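**Progress report no. 2, for the period ending June**
To: Bavent Fund, small grants desk
From: Kohei Sugawara, Skasirstead Footpath Map
Cc: Takumi Hattori

Your guidance asks us to begin with achievements, so I will. We said we would walk and record 111 stretches of public path in and around Skasirstead. We have walked 100 of them. The other 11 include the ones we were avoiding, and I'll get to those under the proper heading.

## What has been done

The 100 finished stretches have each been walked in both directions, written up, and checked against the old county sheets. The old county sheets were drawn by a person with a firm hand and a loose interest in where things were. On the north side they put the mill lane on the wrong bank of the stream for its whole length. We have moved it back.

Takumi has drawn 13 of the planned map panels in ink. I asked for them faster and he asked me whether I wanted them legible, and we have left the matter there. The panels that are done are very good. He has found a way to show stiles that people over sixty can read without taking their glasses off, or putting them on, depending on the person.

The place names list has grown well past what we budgeted for. Every field in the parish seems to have two names, one used by the family that owns it and one used by everybody else. The second kind is shorter and in several cases can't be printed. We have gone with the owners' version on the map and kept a private list for the archive box.

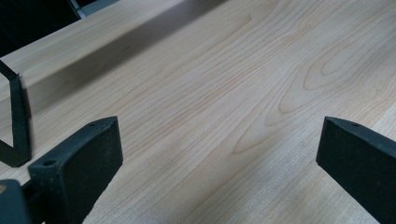

Contour lines have taken more of the spring than I planned, and I should explain the change in the budget line. The first version of the hill sheet came back from Sutanto, our printer, with the contours so heavy that the paths disappeared under them. Takumi's fix was to go much finer and let the lines wander, and when I asked what he meant by that he pointed at the table. The grain in it makes one long oval loop with arches opening out below, all in thin brown on pale wood, and it does look a good deal like Flovden Hill and the slope on its south side. He redrew the sheet along those lines, with a light brown ink in place of the gray. The second proof cost us another setup fee. I have moved that amount out of "refreshments," where it will be missed.

## What has not been done

Eleven stretches remain. Four cross the Flovden estate, where the paths are open by law and closed by habit. The manager there has been perfectly polite in three letters, each of which answers a question from the letter before last. I expect we'll be let through the top gate by the end of summer, at which point we'll learn whether the path on the far side still exists.

Five more are under water for much of the year. We had scheduled them for the dry months, and then the dry months were wet. Two of these can be walked in tall boots by anyone who doesn't mind what people say. I have put myself down for both.

The last two are simply missing. They are on the 100-year-old list and on no map since, and the only person we have met who remembers either one remembers it in a different village. I'd like your permission to mark them on the final sheet with a dotted line and a note. If the Fund would prefer that we report them as "not found," we can do that, but we'd then owe you two more stretches, and I'd have to go and discover some.

## Money

We have spent a little over half the grant with rather more than half the work done, which I mention early in case it stops being true. Printing is the line to watch. Sutanto has held last year's paper price for us until the fall, on the understanding that the files will arrive when we say they will. I've passed this understanding on to Takumi.
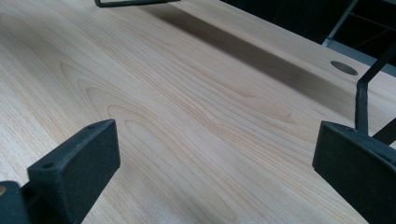 Travel is under budget, mainly because I keep forgetting to claim it. The receipts for the last quarter are attached, except for the parking ticket, which I was told is not a receipt. Postage is over. I had assumed that letters to the estate would be a one-time cost.

We'd also like to shift a small sum from "launch event" to "folding." It was news to me that folding is charged separately. A flat map is cheaper and can be enjoyed by anyone with a wall, but our proposal said "pocket," and I stand by the word.

## Plans for the next period

- Walk the four estate stretches, or write a fourth letter.
- Walk the wet ones as they come up for air.
- Finish the remaining panels, hill sheet included, and get a signed proof from Sutanto.
- Settle the spelling of Skasirstead. The station, the church and the road sign each have their own, and I've been using the one on your check.

I haven't filled in the section of your form headed "Lessons learned." The box allows forty words and I only had the one about folding.

Takumi can answer questions on the panels and will do so in the evening, after eight. Please send anything about the estate to me. I have a folder for it now.

Kohei Sugawara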